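Quilters and menders wanted for the Vindo bedding study

Do you sew, mend, patch or quilt? Or do you simply sleep under something old and much repaired? We'd love to hear from you!

Cerusix is a small textile workshop and archive, and this year we're looking at how people look after the quilted covers they use every night. Plenty has been written about show quilts. Far less is known about the plain ones: how often they're washed, who mends them, and when somebody finally decides they're done for.

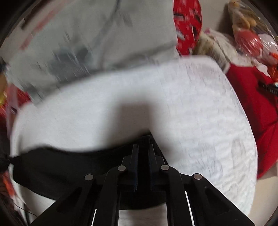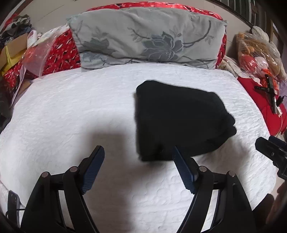 White quilted bedding, the kind of cover we'd like to hear about

Who we're looking for

We have 77 places. You can be any age over 18 and you don't need to be good at sewing. Last year's pilot had people who could hand-quilt a double bedspread and people who had never threaded a needle, and the second lot sent us some of our favourite diaries. You'll need:

- at least one quilted cover, throw or bedspread in regular use at home (shop-bought is fine, and so is a hand-me-down)
- a place to wash and dry it, at home or at a launderette
- a little time each week to write things down

We're especially keen to have more people who share a bed cover with children or pets, and people who live in rented rooms where the bedding came with the place. Both groups were thin on the ground in the pilot.

What you'll be doing

The study starts in July and runs for 3 months. Each week you fill in a page of the diary: whether the cover was washed, aired, mended or put away, and anything you noticed about it. Loose threads, flat patches, a seam that's starting to go. Some weeks there will be nothing to report, and a line saying so is all we want.

Halfway through there's an evening at the Głowacki Rooms, from 6.30 pm, where you can bring your cover along and have a proper look at it with other people on the study. There will be big tables, good lamps, tea and far too much thread. If you can't travel, we'll ring you instead.

At the end we ask for one longer conversation, up to an hour, about where the cover came from and what you think will happen to it.

What you get

Everyone who finishes the diary receives a £40 voucher and a mending kit made up in our workshop, with needles, a thimble, cotton thread in four whites (there really are that many, and more) and a printed stitch guide. Bus and train fares to the evening are paid back on the night. You'll also get a copy of the finished booklet, and we're very excited about that one. The pilot gave us 206 diaries and 2,130 separate notes on washing and wear, and we've been reading bits aloud to each other ever since.

Your diary goes into the Brernorer Collection under a number, without your name. You can leave the study whenever you like and ask for your pages back.

How to apply

Write to us at Cerusix, marking your letter or email "Vindo study", and tell us in a few lines:

- what cover you'd be writing about
- how old it is, if you know
- whether you could come to the evening
- how you'd like to keep your diary, on paper or online

Large-print diaries are available, and we can take entries by telephone. Applications close at noon on the last working day of June. We reply to everyone, and if the places are full we'll ask whether you'd like to go on the list for the winter study, on blankets.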